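Teller mit Goldrand richtig spülen und lagern

Goldränder auf Porzellan liegen meist über der Glasur. Deshalb gehören solche Teller nicht in die Spülmaschine, auch nicht im Schonprogramm. Mit der Hand gespült bleiben sie viele Jahre schön.

Legen Sie ein gefaltetes Geschirrtuch ins Becken. Lauwarmes Wasser, ein Spritzer mildes Spülmittel, ein weiches Tuch – mehr braucht es nicht. Scheuermilch und die raue Seite des Schwamms bleiben weg. Eingetrocknete Reste 15 Minuten einweichen, den Rand dabei nicht reiben. Danach sofort abtrocknen, sonst bleiben bei hartem Wasser Kalkflecken.

Zitronensaft und Essig greifen manche Dekore an. Einen Salat mit Dressing also nicht über Nacht auf dem Teller stehen lassen.
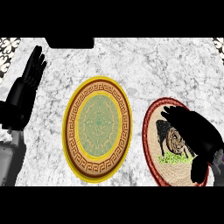

Celeste Sepúlveda schreibt dazu, sie nehme gegen graue Besteckspuren in der Tellermitte einen Brei aus Natron und Wasser, lasse ihn 5 Minuten liegen und spüle dann klar nach. Am Goldrand habe sie das nie probiert.

Dabei sollte es auch bleiben. Natron schleift leicht, auf der Glasur ist das meist unproblematisch, auf Gold nicht.

Zum Stapeln kommt zwischen je zwei Teller eine Lage Küchenpapier oder Filz. Zeitungspapier färbt ab. Hohe Stapel vermeiden, der unterste Teller trägt alles.

In die Mikrowelle darf Porzellan mit Metalldekor nicht – es kann Funken geben, und der Rand wird schwarz.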